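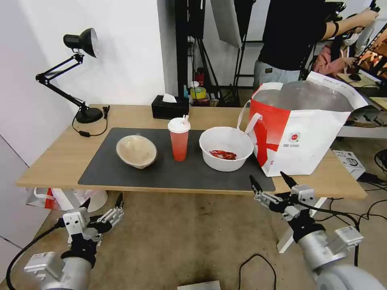

Why is a lunch bag shiny inside?

Some tote bags have a silver lining. You may have seen one when your family brought home frozen food or a picnic. The lining is there to slow down heat.

Heat moves from warm things to cool things. On a hot day it moves from the air into your cold drink. A shiny lining bounces some of that heat away. Many bags also have a layer of foam under the shiny part. Air trapped in the foam makes it hard for heat to get through.

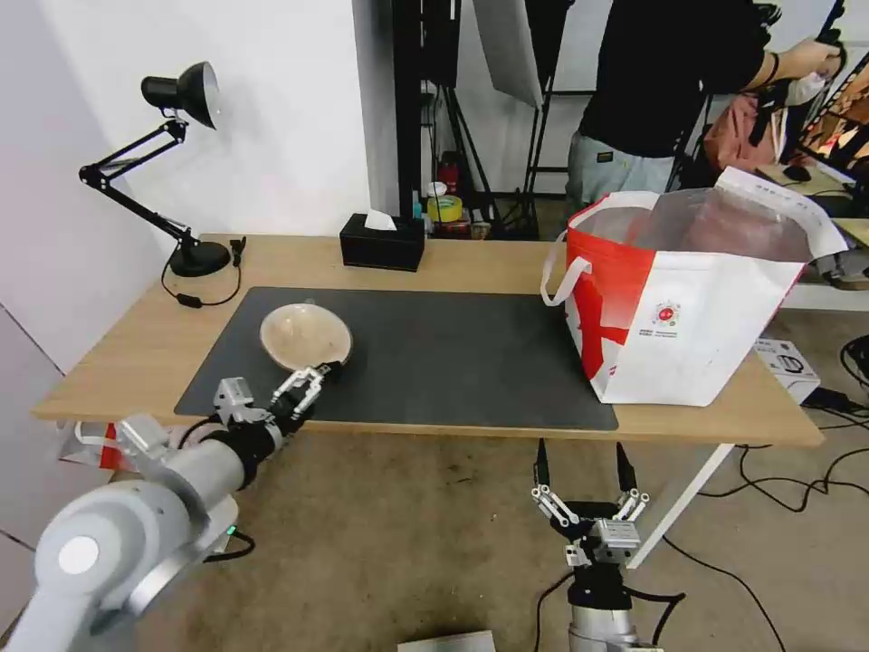

A tote bag standing open, with its silver lining showing.

The bag does not make anything cold. It only helps cold food stay cold, or hot food stay hot. An open bag lets air in and out, so close the top when you have finished packing.

What about a bowl and a cup?

A bowl is wide open at the top, so soup in a bowl cools fast. A lid on a cup keeps some of the air out. It also stops spills. A domed lid leaves extra room above the drink.
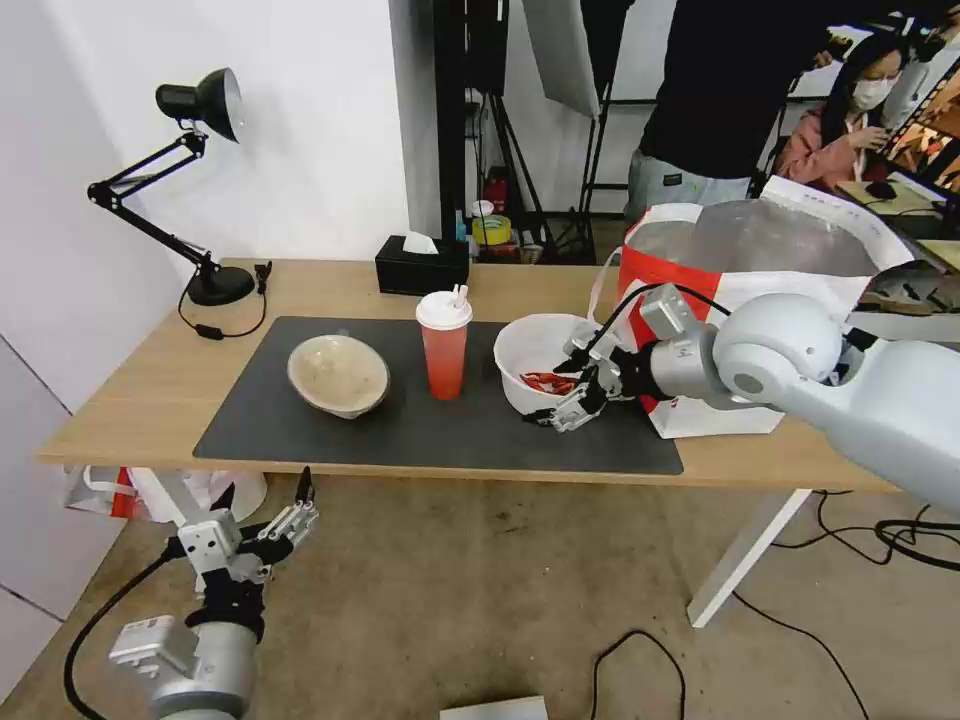

The cup has a domed lid and a straw. The bowls have no lids.

Try it: Put one ice cube in an open bowl and one in a closed lunch bag. Check them after 60 minutes. Which one is bigger?

Written by Khanyisile Swanepoel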